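Das Laken und der Rest der Welt

In der Pension Trernau hängt an jeder Zimmertür ein Kärtchen, auf dem steht, dass man die Umwelt schone, wenn man auf frische Bettwäsche verzichte. Fanni Szabó führt das Haus seit 11 Jahren und hat die Kärtchen selbst drucken lassen. Sie wechselt trotzdem jedes Mal. »Die Leute hängen es raus und schauen dann beleidigt, wenn man sich daran hält.«

Über kaum etwas streiten Paare so ausdauernd wie über das Bett. Eine Decke oder zwei, Fenster auf oder zu, Laken eingeschlagen wie beim Militär oder irgendwie. Imre Hajdu, Stammgast und pensionierter Vermesser, reist mit eigenem Kissen und zieht abends als Erstes das Fußende heraus. Seine Frau steckt es wieder fest. So geht das seit vier Jahrzehnten, und beide halten sich für kompromissbereit.

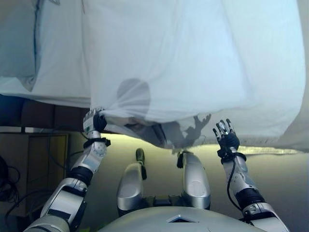
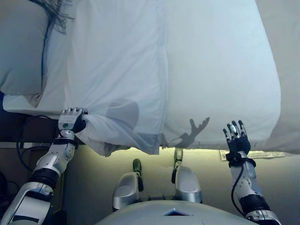

Weiß bleibt die Farbe der Wahl, auch wenn sie nichts verzeiht.

Gewaschen wird in Trernau bei 90 Grad, was auf dem Kärtchen nicht steht. Gebügelt wird nur, was der Gast sieht, also die oberen zwei Handbreit. Den Trick hat Szabó von Lụa Diệp, die vorher sieben Jahre lang die Wäscherei Silon leitete und zu Hause in einem Schlafsack schläft. Den müsse man nicht beziehen, sagt sie, und er lasse sich mit niemandem teilen.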